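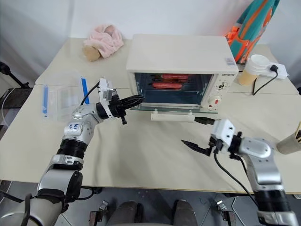

Gut microbiome kits: what Trirklow's numbers say and leave out

Trirklow published the first results from its home microbiome test on 20 May 2023, and the press release has been doing the rounds in our inboxes ever since. The headline claim is that a single mailed stool sample can tell you which foods your gut bacteria "prefer." I read the whole report so you don't have to, and I came away less impressed than the release wanted me to be.

Start with who was studied. The company enrolled 814 adults, which sounds like a decent crowd. But the diet advice was tested on only 44 of them, and those 44 were picked from people who had already paid for the kit. People who spend money on a test tend to want it to work. They may also start eating differently the day the box arrives. The report has no comparison group, so there is no way to tell what the advice added.

Then there is the outcome. Participants rated their own bloating on a ten-point scale before starting and again after 16 weeks. Almost everyone enrolls in a bloating study when their bloating is bad, and bad spells often pass. I'd want to see the same scale filled in by people who got a made-up food list.

The lab side is stronger, and I'll give them that. Sequencing was done by Ekov, whose methods section is clear about which samples were thrown out and why. Repeat samples from the same person, taken a few days apart, matched fairly well for the common bacteria. For the rare ones they didn't, and several of the food scores lean on the rare ones. That problem gets one sentence in an appendix.

I asked Tainá Caldeira, who runs a sequencing core and has no stake in any of these firms, whether she would change her lunch over a report like this. "I'd ask for a second sample first," she said. "Then a third." Adalberto Marinho, Trirklow's science lead, told me by email that a controlled trial is planned for September, with the food lists hidden from the people scoring symptoms. He would not say how many people will be in it, or whether the results will be published if they turn out flat. I asked twice.

Rumico sells a similar kit and has released even less data, so this is not a complaint about one company. Of the 5 kits I've looked at for this newsletter, none came with a trial I'd call finished.

If you bought one already, keep the raw data file. It may be worth something later, when better reference sets exist. The color-coded food list I would leave in the box for now.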